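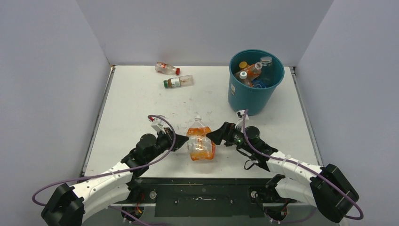
Bottles, Buckets and Lids: Our October Sort
Photos by Neville Dobson and Mircea Manole

We finally got the photos together from the October bottle sort at the Ulcombe hall, and there are some wonderful ones in this batch! For anyone new to the page, we collect empty drink bottles all through the summer, pile them up in Neville's garage until his car has to live outside, and then spend one long day getting them sorted by color, uncapped, squashed and bagged. It's noisy and sticky and I look forward to it every year.

The final tally was 1,184 bottles, up 221 from last year. We filled 40 sacks, and they all went off to Sârbu in one load.

Click any photo for the larger version. Captions are mine, so blame me for the mistakes.

Before the doors opened
7:30 in the morning and the tables are already out. I love the light in the hall at that hour, and you get a nice look at the old floor before we dripped cola on it.

The first delivery
Neville's trailer backed up to the side door. He tied the whole load down with one very long piece of blue rope and then couldn't find the end of it.

The color line
Clear on the left, green in the middle, brown on the right, and the oddballs in the crates at the far end. The oddballs are my favorite part. Look at that purple one!

Caps off
Caps go in the small tubs and bottles go back on the table. We kept the caps by color this time, and the reds won by a mile. The white ones always seem to roll under the radiator.

A good squash
Mircea showing the proper twist: both hands, wring it like a dish towel, then fold the neck over. The thin water bottles go flat with hardly any effort. The heavy soda ones fight back, and you can hear them popping open again in the sack all afternoon.

Labels
Some peel away in one lovely clean strip and some come off in confetti. We only peel the full-wrap sleeves now – the paper ones can stay on, so please don't stand at the sink soaking them like I did last year.

The bucket brigade
Every bucket in the village turned up, I think. Ours have a strip of tape on the handle with a name on it. If you went home with one marked PORNHOLM, that's from the summer camp kitchen and they would like it back.

Dregs
Not glamorous, but look at the color in that bucket! Orange soda, iced tea, something green, all going down the outside drain. A quick rinse at home makes this job so much shorter, and thank you to everybody who did it.

Best in show
Neville's pick was a squat little juice bottle with oranges molded into the plastic. Mine was the Narkero mineral water bottle, with ridges all the way up the side and a cap the color of a swimming pool. We kept both for the shelf.

Lunch
Leek and potato soup, three kinds of bread, and a plum cake that was gone before I got the camera out, so what you have here is a photo of a plate.

The tower
Somebody always builds one. This year's made it above the coat hooks before the door slammed.

The weigh-in
We hung each sack from the luggage scale and wrote the number on masking tape. The heaviest was all soda bottles, and Mircea is pretending in this one that he can't lift it.

Small hands, good work
The under-tens took over the cap table after lunch and were faster than we were. They also came up with a cap mosaic of a fish, which we photographed from the stage so you can see the whole tail.

Sacks by the door
The full load, tied and stacked and ready to go. I took this one twice because I couldn't believe how tidy it looked – compare it with the trailer photo up top!

Sweeping up
Neville and the wide broom at 5 in the afternoon. A few caps turned up behind the piano, plus a glove and somebody's reading glasses (brown frames, they're in the kitchen drawer).

If you have pictures of your own from the day, please send them over, especially any of the tower at full height, as mine is blurry. Full-size copies of everything on this page are free to anyone who's in them. And keep your bottles coming, rinsed if you can, with the caps screwed back on so they don't get lost on the way. The crate is by the hall's side door and there's plenty of room in it again.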